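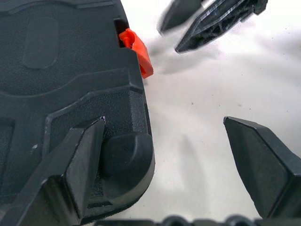 Wrist camera view at the bench: gripper fingers, a textured dark gray plastic part, and the orange piece in its edge slot.

Sallville Shared Workshop
Bench Notes: Software Tips for Two-Arm Work on Plastic Parts

These notes apply to members who have completed the bench induction and who write or edit their own programs for the paired arms. They supplement the safety sheet posted at each station and do not replace it. Questions should be directed to Mekdes Kahsay at the Sallville desk, or to Kane Tomoana for the Galton benches.

Before opening the editor

Confirm that the controller, the perception service and the planner are running the same release. The station banner shows all three version strings. Where one differs, restart that service from the Lencho panel and wait for the green status line. Do not edit the configuration file by hand to silence the warning.

Load the correct tool definition for the fingers fitted to each arm. Flat, angled tips and padded tips have different contact points, and a program written for one will close too early or too late with the other. Members changing fingers are asked to update the tool name in the station log as well.

Save a copy of the working program under your own name. The shared folder is cleared each October.

Camera settings

Dark plastic on a white tabletop is a common combination at the benches and a difficult one for automatic exposure. The white surface dominates the measurement, the camera darkens the whole image, and the ridges and recesses of a dark part disappear. Set exposure manually on the part itself, with the arms in the pose from which the program will look. A slightly overexposed tabletop is acceptable.

Glossy and pebbled surfaces should be given separate thresholds. A glossy orange piece throws small bright highlights that move as the wrist moves, and a detector tuned on the gray body will tend to split the orange region at each highlight. Segment the bright color first, fill the gaps, and then fit the outline.

Wipe the tabletop before recording a reference image. Small dark specks are enough to produce false corners in the edge detector. If specks cannot be removed, raise the minimum region size to 16 pixels and record that change in the program header.

Discard images taken while either arm is moving. A finger from the second arm often enters the wrist view from above, and when blurred it may be matched as part of the workpiece. The perception service has a setting named "hold until still" for this purpose. It is off by default on the older stations.

Mask your own fingers. Each wrist camera sees its gripper in every image, and the mask supplied with the tool definition covers the fingers at one opening width only. Programs that vary the opening should call the mask generator after each change. Desta Tufa maintains the mask generator and will accept corrections by way of the station log.

Locating a slot

A narrow slot in the edge of a dark part has a dark interior and offers very little contrast. Members regularly attempt to detect the slot directly, with poor results. The following order has given more stable poses:

Find the outer edge of the part. A chamfer usually returns a clean bright line.
Find any large smooth feature, such as a recess or a dome, and use it to settle the rotation.
Take the slot position from the part model.
Confirm it with a small search window, no wider than the slot itself plus its tolerance.

Where a second piece already sits in the slot, estimate its pose separately. Do not assume that it is seated straight. A difference of a few degrees at the slot becomes a considerable error at the far tip.

Planning with two arms

Declare one arm as holder and the other as worker at the top of the program. The planner will accept a program without this declaration, but it will then resolve conflicts by arm number, and the result may be a holder that lets go in order to make room.

Add the part to the collision model as soon as its pose is known. Add the second piece as an attached object. When the worker grips that piece, transfer the attachment in the same step as the grip command. A late transfer causes the planner to treat the piece as an obstacle, and it will refuse every withdrawal path.

Use a finger clearance of 18 millimeters during approach. The clearance may be reduced in the last segment, at low speed, and must be restored in the first segment of the retreat. Bereket Zeleke has placed a template called Trevlow in the shared folder which performs both changes. Members new to two-arm work should begin from that template.

Plan the retreat before the approach. A path that enters easily between the other gripper and the part may leave no room to open the fingers once inside.

Keep both wrists out of each other's view where the task permits. Where it does not, have the program ask the idle arm to move up and away before each look.

Force and contact

Limit the insertion or extraction speed before adjusting the force limit. Most scuffs on dark plastic come from a finger that arrives too fast, and a lower force limit does little to prevent them.

Set the contact threshold from a measurement taken in open air on the same path. Cable drag differs between stations, and thresholds copied from another bench are a frequent source of false stops.

Thin or tapered pieces should be drawn along the axis of the slot. If the sideways force rises, the program should stop, release slightly and look again. It should not pull harder. Molded tabs and ledges will break before the controller reports a fault.

Do not brace a fingertip on a rounded bump or other curved feature. The contact point travels as the force increases. Choose a flat step or the outer wall of the part.

Logs

Record joint positions, force readings and wrist images with a common time source. The logging tool writes all three when started from the Lencho panel; when started from the editor it omits the images.

Force data should be logged at 400 hertz during contact. For free motion, 100 hertz is sufficient and keeps the files to a reasonable size.

Name each log with the program, the station and the tool definition. Logs named "test" or "final" are removed without notice.

When reporting a fault, attach the log, the program and the version strings. Troels Oddsson reviews fault reports each morning at the Galton office. Reports without a log will be returned to the sender.

Closing a session

Return both arms to the park pose by program, not by hand guiding. Clear the collision model, unload the tool definition and sign the station log. Parts left on the tabletop are moved to the shelf under the window and may be claimed at the desk.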